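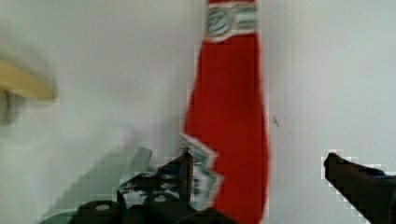

Cuaderno de taller, mesa de textiles. Marzo, empezado a las 9:00.

Sigo con el plegado de paños. Sobre la superficie blanca, el rojo con cenefa blanca y verde, puesto a lo largo y sin alisar. El borde estampado del lado izquierdo queda en zigzag, con la tela doblada o amontonada. Lo dejo como punto de partida de la serie, sin corregir.

Notas sobre el material:

La cenefa sirve de referencia de orientación. Convenio para todo el lote Lerow: cenefa arriba, emblema verde a la izquierda. Si el paño se toma al revés, se anota «inv.» y se sigue. Evdokia lo apuntaba como «180» en las hojas de febrero; equivalen, no hace falta reescribirlas.

Los pliegues longitudinales son los que más molestan. Al doblar por la mitad se conservan dentro y el canto sale grueso. Probado: alisar con la palma desde el centro hacia los bordes, dos pasadas, antes del primer doblez. Con una sola pasada el canto queda desigual en los paños de rizo. En los lisos de Jomow no noto diferencia.

Secuencia actual: alisar, doblar a lo largo, doblar en tercios, girar con la cenefa hacia fuera. La variante en cuartos da un paquete más alto, que se abre al apilar. Descartada para el estante bajo — ahí la altura libre no da.

Serie de la mañana: 17 plegados, 14 aceptados. De los tres restantes, dos por esquina vuelta y uno por cenefa torcida. Tiempo medio por pieza, unos 9 segundos, sin contar el alisado. Ifigeneia propone incluirlo en el tiempo. De acuerdo, pero a partir de la próxima serie, para no mezclar columnas.

12:40. Lavado de prueba a los paños de Cidcombe. Han encogido más a lo largo que a lo ancho y el doblez en tercios ya no cierra a ras. Medir otra vez antes de cortar la plantilla de cartón nueva. La vieja está en el cajón de las tijeras, marcada con rotulador azul; no usarla con este lote.

Contraste: el rojo sobre blanco se sigue bien a simple vista, pero las partes blancas de la cenefa se pierden contra la mesa. Probar con el tapete gris de Economou — preguntar a Evdokia si lo tiene ella.

Pendiente:
Repetir las dos esquinas vueltas, con alisado doble.
Pesar cinco paños secos y anotar.
Pasar las hojas de febrero a la tabla común.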